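Is the supporters' package worth it for away games at Penry?

Posted in Football & Matchday, Sunday, January 2, 2022 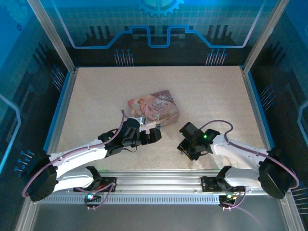
I'm going to my first away game at Penry in a couple of weeks and the club site keeps pushing this "matchday package" through Altero. It's $147 for two, and for that you get seats, a coach from Sallon and a drink at some bar before kickoff. The bar isn't named anywhere, which makes me suspicious. Has anyone bought this? I can get tickets on my own for a lot less, so I'd be paying mostly for a bus ride and a beer.

grovow_end
Bought it last June for a preseason friendly. The coach was fine. The "bar" was a function room with one tap working and a line out the door, and by the time I got served they were calling us back to the bus. Seats were behind the goal, same ones anybody can buy at the window. I don't see where the money goes. Take the train to Sallon, walk over the bridge, and drink in any place that has its prices on the wall. Skip the ones right by the turnstiles, they charge what they like on game days.

One more thing: the package page says "priority entry." There are 8 gates and they all open at the same time. Ask them what priority means and see if you get an answer. I didn't.

terrace_moth
its ok if you hate driving. wouldnt do it twice

leftbacklarry
I'd want to know if the coach waits when there's extra time. The terms only say "scheduled departure." A friend of mine says it waits, but he says a lot of things. Email them before you pay and keep the reply.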